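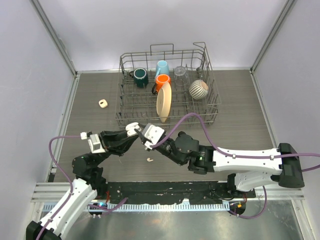
Day 11 of being a person who owns a dish rack. I held out for years with a folded towel next to the sink and I was wrong, so wrong.

It's a plain gray wire one, a Monder, and I love it more than most of my furniture.

Mugs go in upside down or on their sides, whatever fits. Orange one in front of the light blue one, green one over on the left. There's no system. Bowls DO have a system — on edge, between the tines, always.

None of my mugs match and I'm fine with that. The stripy cup is my favorite. The orange one is for soup and I won't be taking questions.

Does anyone else leave stuff in the rack and just drink out of the same mug until April? Putting away is the part I can't do. Washing is 5 minutes, I put a song on, done.

Also I keep setting my earbuds down wherever I'm standing when I do dishes. One here, case over there. Please tell me you have a spot for yours — a hook, a saucer, anything!

Going to try a little tray by the rack. Will report back.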